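会员与里程 > 酒店积分 > 访谈

住完了,积分没到账:和一位做积分补登的人聊聊

在酒店会员计划里,促销和兑换有很多人写,补登写的人少。住完一晚,等了两周,账户里什么都没有,这时候填一张表,附上账单,发给会员中心,然后等回信。等来的有时候是积分,有时候是一句“该次入住不符合累积条件”。

本文的受访者在 Walora 会员计划的客服部门工作,专门处理补登申请,之前在酒店前台和夜审岗位上都做过。按照约定,文中不写姓名和所在城市。采访是去年7月做的,分两次,中间隔了一段时间,后来又通过邮件补了几个问题。稿子整理到2020年3月才发出来,内容又请对方核对过一遍,规则有变动的地方已经改成现在的说法。

谈话从最常见的一类申请开始。

“最多的是订房渠道的问题。”受访者说,“客人在第三方网站订的,到店报了会员号,前台也把号录进去了,客人觉得这就成了。可是系统看的是房价代码。代码属于不累积的那一类,会员号录得再对也没有用。”

我问,前台办理入住的时候为什么不说一声。

“有的会说,有的不会。前台看到的界面上,会员号那一栏是绿的,表示号码有效,它不表示这次入住能累积。新来的同事常常把两件事当成一件事。客人问‘我的会员号加上了吗’,他答‘加上了’,他没有说错,客人也没有听错,两个人想的不一样。”

受访者建议把问题换一种问法。到店时别问会员号加上没有,直接问:“我这个价格能不能累积积分?”前台如果答不上来,可以请他看房价代码后面的标记。Walora 旗下酒店用的系统不完全一样,标记的位置也不同,但都能查到。

接下来讲的是账单。补登申请必须附账单,很多申请就卡在这里。受访者说,客人寄来的东西五花八门,有订单确认邮件,有信用卡付款的短信,有刷卡小票。“这些都能证明你付了钱,可是证明不了你住了。订单确认信是入住之前发的,你后来取消了,那封信也还在你邮箱里。我们要的是退房时打出来的那张明细,上面有入住日期、退房日期、房号、每晚的房费。有些国家管它叫 folio,有些酒店直接叫账单,反正是那张按天列的。”

如果没有要怎么办?

“打电话给酒店,请他们补发一份电子版。多数酒店能调出来,时间太久的就难说了。别找会员中心要,我们这边看不到酒店的明细,只能看到酒店传过来的汇总。”

这一点让我有些意外。我一直以为会员中心和酒店看的是同一个系统。

“不是同一个。酒店有自己的管理系统,每天夜审之后,把当天退房并且符合条件的记录打成一个文件传给我们。文件里只有几个字段,会员号、日期、可累积金额、货币、房价类别。其他东西不传。所以你打电话给我们,说那天空调坏了,前台答应送你积分,我们完全看不到。酒店要是没有另外提交,就等于没有。”

受访者举了一个例子,说是处理过的一件真事,细节稍有改动。一位会员在 Stundholm 的一家加盟酒店住了一晚,房费798元,早餐另付130元,两笔都挂在房账上。按 Walora 的规则,房费每一元累积一分,挂房账的餐饮也算。到账的时候,只有房费那一部分。

“客人来信说少了早餐的分。我去看,汇总里的可累积金额就是798,早餐没有传过来。再问酒店,酒店说那家餐厅是外包的,餐厅收入不进酒店的账,只是代收。代收的不累积,这一条写在规则里,可是客人从账单上看不出来。账单上写的就是‘早餐’两个字,金额,日期,和别的项目排在一起。”

最后怎么处理的?

“补了。用的是客服补偿的名义,没有走补登。金额不大,客人讲得有道理,我们有一点权限。可是我要说清楚,这个不能保证,换一个人来处理也许就不补。规则上他确实拿不到。”

我问,遇到这种情况,写信的时候怎么写比较有利。受访者想了一会儿,说主要是写清楚。

“我每天看很多信。有的人第一句就是‘你们是骗子’,后面写了很长,看到最后我还不知道他住的是哪一家。我还是会查,可是要来回问,一来一回就是几天。有的人只写一行,‘某月某日某酒店,会员号多少,少了早餐的积分,账单附后’,这种当天就能处理。脾气不影响结果,信息会影响速度。”

在受访者看来,一封补登申请里应该有会员号、账单上的姓名、酒店全名、入住和退房日期、确认号,再加上账单。同一个城市有好几家名字相近的酒店时,最好把地址也写上。姓名这一项容易出错,尤其是中文姓名。护照上是拼音,会员账户里有人填中文,有人填拼音,有人姓和名填反了。酒店传来的文件里,姓名要和会员账户对得上,对不上的会自动退回,客人不会收到通知。

“退回来的记录放在一个池子里,我们有人定期去看,可是不是每一条都能认出来。姓和名反了的还好,一看就知道。有人用英文名注册,入住用护照,英文名和护照上没有一个字母一样,那就认不出来。所以注册会员的时候,请用护照上的拼音。已经注册了的,可以申请改名,要交证件。”

谈到这里,受访者说起一个容易被忽略的问题:同住人。两个人住一间房,账户只能记在一个人名下。按规则,是登记在预订上的主要客人。常常有这样的情况,一个人订房付款,另一个人先到店办入住,前台顺手把先到的人的会员号录了进去,积分就到了另一个账户。

“这个可以改,但要两边都同意。先到的那个人要写一封信,说明积分不应该归他。夫妻之间一般没问题,同事之间有时候就有点尴尬。我们遇到过公司出差,领导订的房,下属拿了分,领导来申请改,下属不回信。我们没办法,只能放着。”

还有一种情况是一个人订两间或三间房。Walora 的规则允许同一会员最多累积三间房,前提是本人住其中一间,并且所有房费都由本人支付。受访者说,多间房的补登处理起来最慢,每间房都要一份单独的账单,有的酒店把几间房合并开成一张,就得请酒店拆开。

“如果你知道自己要订几间房,退房的时候请前台一间一间开。当时做是一分钟的事,回家以后再做要写好几封信。”

关于时限,受访者讲得比较细。Walora 要求在退房之后满十四天再提交补登申请,太早提交系统会自动拒绝。最晚是退房后六个月。很多人是到了年底看会员等级差一点,才回头翻一年的入住记录,翻到的那几次往往已经过了期限。

“年底那一个月我们特别忙。大家都在找自己漏掉的房晚,有的人差一晚升级,把一年前的账单也寄来了。过了期限的我没有办法,系统那个输入框就不让我填那个日期。要找上级开例外,例外很少批。我的建议是住完一次,在日历上记一下,两周以后看一眼账户。没有就马上申请。”

等级用的房晚和积分是两条线,这也是误会比较多的地方。有的房价不累积积分,但算房晚;有的反过来,比如买会议套餐送的客房,累积积分,不算房晚。受访者说,补登申请表上有一个选项,问的是缺积分、缺房晚,还是两样都缺。大部分人不看,直接选第一个,结果积分补了,房晚没补,又要写一次。

“请选‘两样都缺’。就算你只缺一样,选这个也没有坏处,我们会两样都核对。”

后来谈到把酒店积分转成航空里程。Walora 的积分可以转到 Flenon 的飞行计划,一次最低1000分,并且要按整千转。受访者的部门也处理转换失败的申请,这一类数量不多,但比较麻烦,牵涉到两家公司。

“有一位会员,账户里有1230分,想全部转过去。系统只让转1000,剩下的留在账户里。他写信来说我们扣了他的分。没有扣,还在他账户里,只是页面上显示的是‘可转换积分’,他以为那就是余额。页面确实写得不好,我反映过,后来在旁边加了一行小字。”

转换失败的主要原因还是姓名。酒店账户和航空账户的姓名必须一致,有一个空格的差别都可能退回。退回以后,积分要过一段时间才能回到酒店账户,在这段时间里,两边都看不到这笔分。

“客人就很着急,打电话给 Flenon,Flenon 说没有收到;打电话给我们,我们同事看账户,说已经转出了。两边说的都是对的。分在路上。这种情况等一等就会回来,等满三十天还没有回来再找我们,带上转换的参考号。参考号在转换成功的那个页面上,只出现一次,邮件里没有,所以请抄下来。”

我问能不能把参考号放进邮件里。

“能,技术上应该不难。我也提过,还没有做。”

受访者对公司的系统有不少意见,但说得很平静。在对方看来,很多补登本来不需要发生。如果酒店传过来的记录被退回时,系统能自动发一封信给客人,一大半的申请就可以省掉。现在的做法是等客人自己发现。

“发现不了的人就算了。我不知道有多少人没有发现,没有办法知道。”

也聊到了拒绝。我请对方讲讲什么样的申请会被直接拒掉。受访者说,改过的账单会被拒,并且会在账户上留下记录。有人把日期改掉,有人把姓名改掉,看得多了很容易认出来,字体不一样,或者小数点没有对齐。还有人拿朋友的账单来申请,账单上的姓名是朋友的,解释说是自己付的钱。

“付钱的人不一定能累积,要本人住。我愿意相信他说的是真的,可是规则就是这样,我不能因为相信就给他补。”

未入住的预付订单也不累积。有人买了不可退的房价,临时没有去,钱没退,觉得至少应该有积分。受访者说,这一条在不同的会员计划里规定不同,Walora 的规定是必须实际办理入住。另外,提前退房的,按实际住的晚数算房晚,积分按实际支付的金额算。所以会出现付了三晚的钱、住了两晚,积分是三晚的,房晚是两晚的,这是对的,不用申请补登。

我又问到加盟酒店和直营酒店的差别。受访者说,从客人的角度看,规则是一样的,实际操作上有差别。直营酒店的夜审由总部统一培训,传过来的文件比较干净。加盟酒店要看业主,有的非常认真,有的换了经理以后,连续很多天没有传文件,直到客人来投诉才知道。

“Magalhães 那边有一家加盟店,系统升级之后,文件一直在传,可是传的是空文件。我们这边显示接收正常。是一位常客连住几次都没有分,写信来问,才查出来。后来那段时间退房的会员全部补了,不用个人申请。那位客人写的信很短,就一句,问是不是你们的机器坏了。还真让他说中了。”

像这样由总部统一补的情况,账户里会显示为“调整”,不显示酒店名,也不显示日期。如果看到一笔不认识的调整,可以写信问来源,客服能查到。受访者提醒说,调整的积分到账时间按补的那一天算,有效期也从那天重新计算,对会员来说没有损失。房晚则记在实际入住的年份,这一点如果弄错了,可以要求更正。

谈到有效期,受访者说补登也可以延长账户的有效期。Walora 的积分在账户没有活动满一年后作废,补登成功算一次活动。有人在快要作废的时候找出一张没有累积过的账单来申请,只要在六个月的期限以内,是允许的。

“这个没有什么不好意思的,规则允许。但是别等到最后一天,我们处理需要时间,活动日期按处理完成的那天算,不按你提交的那天算。有人最后一天晚上提交,第二天分就没了,然后来申诉。申诉能不能成,看运气。”

采访接近尾声时,我问受访者自己出门住酒店,会不会也遇到积分不到账。

“会。上一次住自己家的酒店就没有到,我也填了表,等了九天。”

是同事处理的吗?

“应该是吧,我没有问。员工自己的申请不能自己处理,会分到别的组。退回来一次,说我账单没有附上。我看了一下,确实忘了附。”

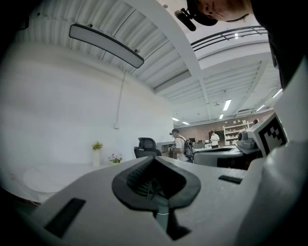
酒店积分 / 读者常问

采访之后,我把几个没有放进正文的问题用邮件发过去,受访者的答复整理如下,文字略有删减。

关于用公司抬头开发票会不会影响累积,答复是:“发票抬头不影响。影响的是谁付的钱。公司直接和酒店月结的,一般不累积,要看公司和酒店签的协议。你自己先付,回去报销,发票写公司名字,可以正常累积。”

关于在前台临时注册会员,当次入住算不算,受访者说要在退房之前完成注册,并且请前台把新号录进这次的预订。“注册了没有录进去的,可以申请补登,附上账单就行。退房以后才注册的,不行。”

关于用积分兑换的免费房晚,房晚计入等级,房费没有积分。住店期间挂房账的消费照常累积,但前台有时会把整张预订设成不累积,退房时可以提醒一句。

关于外币账单,积分按退房当天会员中心的汇率折算,和信用卡账单上的汇率不一样,差一两分是正常的。差得多的话,多半是税费和服务费的缘故。Walora 只按税前房费计算,有的国家账单把税单独列出来,有的直接含在房费里,客人拿总价去算,当然会觉得少了。

关于回信的语言,受访者说中文来信由中文组处理,附件是什么语言都可以,不需要翻译。“有人很客气,把葡萄牙语的账单每一行都翻译了。不用的,日期和金额我们看得懂。”

标签:补登 积分未到账 房晚 Walora 里程转换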